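Prüfliste Montageplatz 2, PC-Umbau mit Roboterarm
Standort Clidside, 6. Oktober 2023
Geprüft von: Annelies Goossens
Anwesend: Lorena Huenchumán (Bedienung)

1. Not-Halt erreichbar von beiden Seiten: ja
2. Gehäuse spannungsfrei, Netzkabel gezogen: ja
3. Greifer, Schrauben fest: ja
Kommentar: Bitte jede Schicht kontrollieren, nicht nur montags bis mittags wie früher im Plan stand.
4. Kabel am Arm ohne Scheuerstelle: teilweise
Kommentar: Eine Stelle ist leicht matt. Laltix ist informiert, Antwort steht noch aus.
5. Einweisung der Kollegen: offen
Kommentar: Früher hat Frau Huenchumán die Prozessoren selber eingesetzt, jetzt überwacht sie und legt Teile nach. Sie sagt, die Finger sind weniger müde, aber die Augen mehr. Ich empfehle eine Pause nach 40 Minuten am Bildschirm.
6. Wer darf nach Störung neu starten: nicht klar geregelt
Kommentar: Bis Regelung vorliegt, nur die Schichtleitung.

Nachprüfung der Punkte 4 bis 6 durch mich.

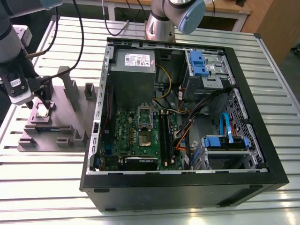
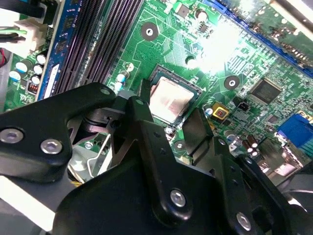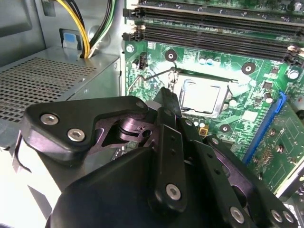
Greifer und Hauptplatine im Arbeitsbereich, Montageplatz 2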